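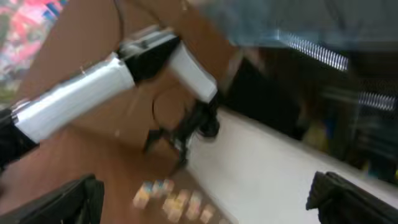
A white and black arm over the work surface.

Manole Table Oil, 32 oz can
Made by Vulden. In stock.

I've been selling wood finishes at Vodow long enough to get fussy about them, and Manole is the one I keep going back to for kitchen and dining tables. It's a wipe-on oil with a bit of wax in it, it goes on with an old T-shirt, and it leaves a soft low sheen that still feels like wood when you run your hand over it. I've used it on oak, ash, walnut and one very thirsty pine bench that drank half a can before it would settle down (my fault, I'd left it bare in the garage all winter).

The smell is mild – a little like walnuts – and it's mostly gone by the next morning. I still open a window.

How I put it on

Start with bare, clean wood. If there's an old finish to get through, I begin at 80 grit and work up from there until the surface feels even. Vacuum, wipe, then vacuum again, especially along the edges where dust likes to hide.

Stir the can well. Don't shake it or you'll be chasing bubbles. Pour a small puddle in the middle, spread it out along the grain, and leave it for 30 minutes. Then wipe off everything that hasn't soaked in. I mean everything! A sticky table is nearly always a table somebody was too generous with. Two coats is plenty for a desk. For a table that gets dinner on it every night I do three, with a night in between each.

Lay the used rags out flat outside to dry before you throw them away. Oily rags in a heap can heat up and catch fire, so please don't ball them up in the trash.

Clear or Amber?

Clear keeps pale wood fairly pale. Amber warms it up and I love it on oak, though my coworker Petro Lysenko thinks it makes everything look like his grandmother's sideboard, and he won't have it in his house. Try a patch on the underside first. We also have small sample pouches of both if you'd like to test before you commit to the full can.

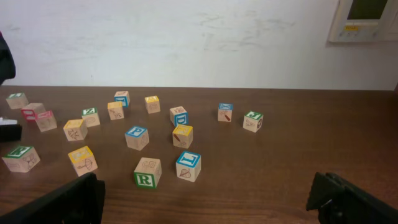
Can I put Manole over old varnish?

You'll need to sand the varnish off first, as the oil has to soak into the wood and it will just sit on top of a sealed surface and stay tacky.

What goes with it

The Fistero pads are what I use for rubbing down between coats. They come in packs of 5 and you can rinse them out a few times before they give up. For day-to-day cleaning, a damp cloth with a drop of dish soap is fine, and skip anything with bleach or ammonia in it.

I re-oil my own table every November, before the family descends on us. One thin coat, wiped off well, left overnight.

Size: 32 oz
Colors: Clear, Amber
Sheen: low
Use: indoors only
Clean-up: mineral spirits
Storage: lid on tight, away from frost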